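Search posts and people
Print this thread | E-mail this thread

Elex, our student robotics group, has started on the Alar project. It's a bin-picking task: the arm has to reach into a grey bin and lift out odd items one at a time.

2/ We get 15 minutes a turn on the arm. Most of mine in May went on working out why the planner kept refusing poses close to the walls.

3/ Answer – our model of the bin had straight sides. The real ones slope. I measured it again and typed the new numbers in by hand.

4/ Paisan is the name of our grasp scoring script. It has 3,817 labelled attempts to learn from, nearly all on boxes, so toys and brushes are still hard for it.

5/ The target for the end of term is 80 per cent of items picked without help. We are well short of that.

6/ Next job is tidying the cable run at the wrist so it can't catch on a corner. Then back to small things lying close to a wall. 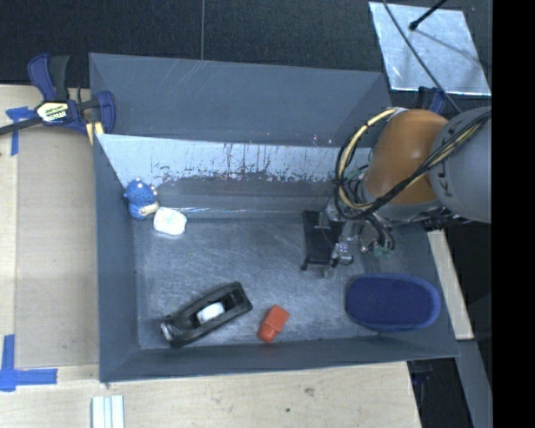
Nobuhle Mokgethi: Have you tried scoring the wall grasps separately? We did that at Bemar last year and it saved us a lot of relabelling.

We use cookies to remember your settings. Accept | Manage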